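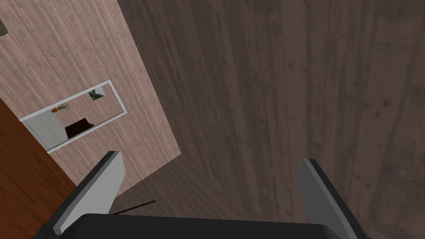 Idun Fjeld asked, when the draft of this talk went around, why the simulation line comes before the hardware line in the budget. Her view was that an arm has a lead time and a license does not, so the arm should be ordered first. I will answer that over the next few slides.

Slide 2. Scope

Planning one manipulation cell at Rastmont. One arm, one parallel two-finger gripper, wrist camera, controller, table. No mobile base. Mobile base is a separate request and goes in after December.

The simulated cell is the planning tool. The render on the title slide is the gripper view: two fingers open, a thin dark rod on a plank floor, a mirror in a white frame on a light wood panel. Point at the rod first, then the mirror. Both come back under costs.

Slide 3. What has to be bought

Read the table left to right, do not read every row.

Arm and controller: two quotes, Fladus and Masanja. Payload is the same class. Fladus includes the controller cabinet in the base price. Masanja lists it separately, so the totals only compare after you add it.

Gripper: flat fingers as standard. Thin parts need a fingertip with a groove or a compliant pad. Neither quote includes these. Budget 500 dollars for a first set and the same again for spares. Fingertips are consumables and belong in operating cost. Last cycle we put them under capital and had to file a transfer.

Camera: wrist mount, cable, calibration target. The cable is the part that fails. Order two.

Slide 4. Simulation line

Donano license, 2000 dollars per seat per year, two seats. Floating seats cost more and we do not have enough users to need them.

Asset work is the larger number and it is labor. Room models, surface materials, collision shapes for small parts. A rod modeled with a coarse collision shape will roll or sink in ways the real one does not, and grasp results from it are no use for choosing fingertips. Allow 22 working days for the first room set. Later sets reuse most of it.

Reflective surfaces: render time goes up and the perception group wants them kept in. A mirror puts furniture in the view that is not in reach. If the detector proposes a grasp on something in a mirror, we want to find that out before there is an arm on the bench. Keep mirrors in the test set, leave them out of the bulk runs.

Slide 5. Compute

The pilot plan is 1378 grasp trials per configuration. Three configurations. Existing workstation can carry this overnight if the bulk runs use the reduced camera resolution. No new GPU in this request. If asked about cloud: priced it, not competitive at this volume, figures in the backup slides.

Slide 6. Order of purchase

Back to Idun's point. She is right about lead time. The arm decision does depend on reach and table height, and those come out of the simulated layout. Proposed sequence:

Licenses and asset work first.
Layout freeze.
Arm and controller order, with table.
Fingertips after the first grasp results.
Camera with the arm order, same shipment if the vendor allows it.

Compromise for the lead time: ask both vendors for a reserved build slot with a cancellation date after layout freeze. Masanja has agreed in writing. Fladus has not answered.

Slide 7. Not included

Safety scanner and fencing. Floor anchors. Electrical work, pending the facilities estimate. Training days for a second operator. Extended warranty, where the two quotes differ on what counts as wear.

Slide 8. Decision needed

Approve the simulation line now. Approve the arm line subject to layout freeze. Leave this slide up during questions.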